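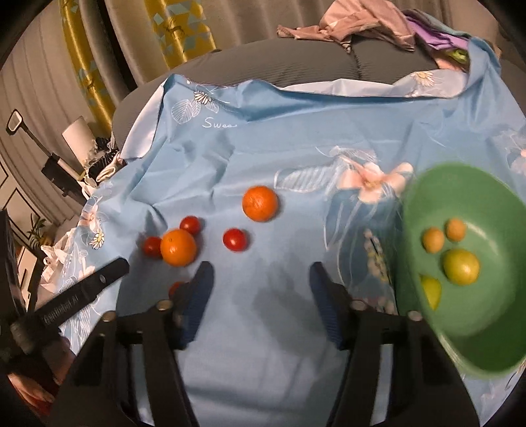 Week 7 handout — Sorting and Storing Fresh Fruit at Home
Home Skills, Mestberg Adult Learning Center
Updated June 12, 2020

Carry on from last week (washing and drying). Bring your own bowl if you have one, plastic is fine, nothing heavy. Cloth on the work surface please, any old tablecloth. Stops things rolling and you can shake it out after.

1. Tip out, then sort

Don't sort inside the bowl. You only ever see the top layer and the soft one is always underneath. Tip everything out on the cloth, spread it so no two pieces touch if there's room. Then put back one at a time.

Pick up with the whole hand, not fingertips. Fingertips bruise. Cherry tomatoes you can pinch lightly at the sides but don't squeeze to "test" them — look at the skin instead. Wrinkles near the stem scar = use today.

Order for putting back:
hard and heavy first (oranges, lemons, limes)
then medium (apples, firm pears)
small and soft last (apricots, plums)
cherry tomatoes in their own dish if you can spare one

If the bowl is small, two bowls. Do not pile up. Two layers is plenty, one for apricots.

2. What to look for

Oranges — weight in the hand matters more than color. Light for its size means dry inside. Small scars on the peel, ignore. Soft patch that stays dented, throw it out. Check the stem end first, then the other end, mold likes both.

Limes — green going to yellow is OK, just riper, and often more juice. Brown and leathery, no.

Apricots — smell them. Should give a little next to the stem. Rock hard ones sit out on the counter a couple of days, then fridge. Someone asked about paper bags: yes, fold the top over, look every day.

Cherry tomatoes — counter, out of the sun, stem side down if you have the patience. Cut ones go in the fridge, covered, eat by tomorow.

3. Where it goes

Counter: whole tomatoes, unripe apricots, oranges for this week.
Fridge drawer: oranges for next week, limes, ripe apricots.
Not next to bananas: anything you want to keep. See the sheet on ethylene from the Gaete unit, page 34, skip the chemistry if you like.

Bowl by the window looks nice, goes off faster. Same for the top of the fridge (warm).

4. The weekly check

Pick one time in the week and stick to it. Tip out, sort, wipe the bowl, put back. Older pieces go on top so they get eaten. New shopping never goes straight on top of old, this is the most common mistake in the homework so far.

Wiping: damp cloth, little dish soap, dry it properly. A wet bowl undoes the whole job. The tablecloth can go in with a normal wash, juice stains first — cold water, not hot.

5. In class

Work in pairs. One tips out and sorts, the other writes down what goes where and why. Then swap and use the other pair's fruit. Each pair gets 700 grams of mixed fruit, scales are on the side table, please zero them with the bowl on.

We'll talk through anything you put in the "not sure" pile. There should be a not sure pile.

6. Homework

Keep a storage log until next class. Date bought, where kept, date eaten or thrown out. Rough is fine. Use the Wimora log sheet or any lined paper.

Also: read the short piece on the Grukovia market growers. Only the part on picking and crates, the rest is for September.

Next time: berries, and why you dont wash them untill you eat them. Bring a shallow tray and a few paper towels.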